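July 18, 2024

Picked the Harasym border material back up after letting it sit since January. For anyone on the desk who hasn't had the pleasure: two armed groups, one army, a ceasefire that has been signed more often than it has been kept, and a village called Iseck that all three claim to hold. Today's job was to work out who was in Iseck on the night of the attack, and whether "attack" is even the right word.

What I have in the folder:

- the army statement (short, confident, gets the name of the river wrong)
- the rebel statement (long, confident, has no river in it)
- the Nasdale relief list of families who came over the hill the next morning
- eleven voice notes, two of them the same voice note

The army says its men "repositioned" before dark. I have now read enough of these to know that armies never leave a place. They reposition, they adjust the line, they draw the enemy in. The rebels say they walked in at night without firing a shot, which doesn't square with the voice notes, where you can hear a good deal of firing.
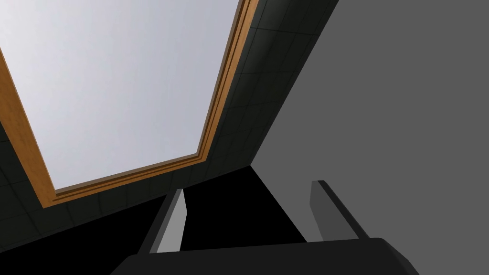
Spent most of the morning on the numbers. The Nasdale list has 1,482 names on it. The figure going around on social media is bigger and rounder and has no source, so I'm leaving it out. I went through the list for repeats and took out 319 that were clearly the same people registered at both the school and the church. That isn't fraud, it's what you do when you don't know which of them will have food. Left the possible repeats in and marked them. Please don't "tidy" the marked rows, whoever opens the sheet next. The last tidying cost me an evening.

Casualties: not touching these yet. The army gives 200 rebels dead. The rebels give no number for themselves and a cheerful one for the army. If both sides were right all year, there would be no one left to issue statements.

Timing is the better thread. Three of the voice notes mention the generator at the clinic cutting out before the shooting. The relief list has arrival times for the first families at Vidham, on foot, with small kids. Working back from those at a slow walk puts them leaving Iseck well before the hour the army gives for the first shots. So either they were warned, or the hour is wrong. I lean toward wrong, but I leaned the other way before lunch.

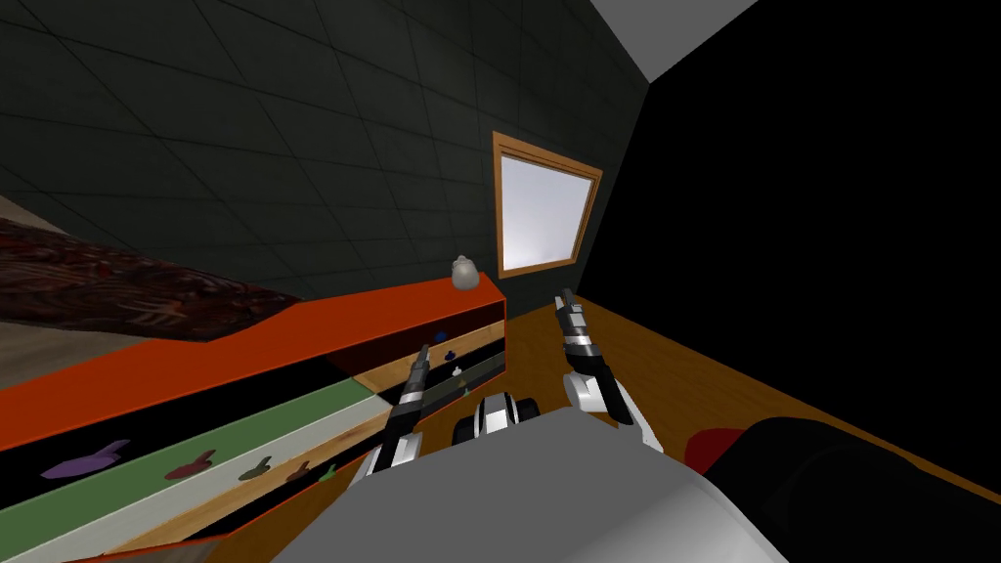

Went back to the old January map to check the road. It shows a bridge on the Vidham side that two of the voice notes say was gone by spring. If it was gone, the families had to go up and around, the walk gets longer, and my nice timing result gets even stronger. I distrust it for that reason alone. Need someone who has been on that road this year, and not someone who knows a man with a truck.

Corrected in the shared file:

- Iseck spelled one way throughout (it was four)
- "liberated" and "occupied" both changed to "entered"
- row 482 deleted, it was a phone bill

Still open: the bridge, the generator, the army's clock. Asked the relief office whether the arrival times were written down at the gate or filled in later from memory. They said they would check and get back to me after the next food delivery.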